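Inside the old Dell: a teardown gallery

I've been promising this page since March, so here we go! Grirnitz, the little repair and reuse workshop where I spend far too many of my evenings, took in a pile of retired office desktops over the summer, and I said I'd write up the insides before they were sorted for parts. I'm Reshma Visser, I look after the hardware shelf, and I'm the one who labels everything in purple marker (sorry to whoever inherits my handwriting).
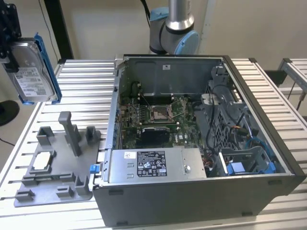 The pile came to 127 machines in the end, which is a lot of side panels to lean against a wall. Most of them were ordinary office towers that had spent their lives running spreadsheets, and I have a real soft spot for them. They're dull as dishwater from the outside. Open one up, though, and somebody has clearly thought about the poor person who'd have to fix it one day. I love that!

A few notes on this one, in no particular order:

The board. Green, with DELL printed near the middle, and the CPU socket is empty with its lever open. Please, please be careful around a bare socket like this. Those pins are incredibly fine and I've wrecked one with a shirt sleeve (my favourite shirt, too, so I was cross twice). If you've got the plastic cover, pop it back on. If you haven't, ask me, I've got a jar of them.

The graphics card. It's the black one in the slot just below the socket. I always leave the card until I've had a proper look for the catch at the end of the slot, as they hide in different spots on different boards and I've no patience for snapped plastic.

The drive. You'll spot a 3.5-inch one up in the corner, in its blue caddy. I'm a big fan of caddies. Drives get their own shelf at our place and don't go anywhere until they've been wiped and signed off in Taslow, our stock list. Taslow is a spreadsheet with a fancy name, but it's up to 317 lines now and I'm quite proud of it.

Blue bits in general. There's a blue tab at the end of the power supply and a blue latch at the bottom of the drive cage, and I find the colour a great help when I'm hunting for the next thing to let go of. The grey cage with the honeycomb grille is my favourite part of the whole case. It's far prettier than it needs to be.

Cables. Black and blue SATA ones through the cage, a bunch of skinny red and orange wires next to the power supply, and a black bundle looping up at the back. I keep every SATA cable I get my hands on and sort them by length into old biscuit tins. We're on tin number 22. Send help, or send tins.

If you're after parts, the Wonow shelf by the door is free for the taking, and the Cele shelf is stuff we still have to test, so leave that one alone for now. Memory goes quickest, so get in early. We're also chasing small screws, antistatic bags and a decent magnetic tray, if you've got a spare kicking about in the garage.

More pictures when I get round to the laptops!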